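Hartley Facilities Service Desk
Ticket 22-700: Stock bin, mixed contents
Status: Open, awaiting parts
Location: Treltport, sorting room
Reported by: Beryl Gosling

Summary of issue
The reporter advises that the large gray metal bin does not sit level. One side rests on the tabletop and the bin shifts when items are placed against the far wall. Small goods from the Prendar assortment collect at the front and must be retrieved by hand.

Thursday, 9:40 a.m.
Request received and assigned to Skenden Maintenance. The reporter was asked to leave the contents in place until the bin had been inspected. 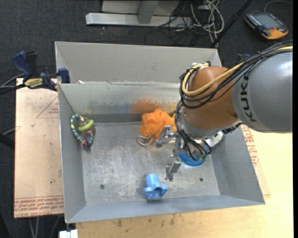

Contents at time of report: orange mesh pouf at far wall, light blue plastic piece toward the front, ring-shaped toy at left.

Thursday, 2:15 p.m.
Inspection completed. The bin is sound. The floor is scuffed, but the wear is superficial and no sharp edges were found. The technician noted that the cord loop on the bath pouf may catch on other goods – staff are asked to tuck it in before the item is returned to stock.

Action required
1. Fit leveling pads, 300 mm in length, beneath the unsupported side. Part requested from Skenden stores.
2. Confirm that the combined load does not exceed the limit shown on the Hartley equipment register.
3. Recheck the tabletop for movement once the pads are in place.

Related tickets: 93 (tabletop edge, closed in July).

The reporter will be notified when the pads are available. Until then, the bin should not be moved without prior agreement from this desk.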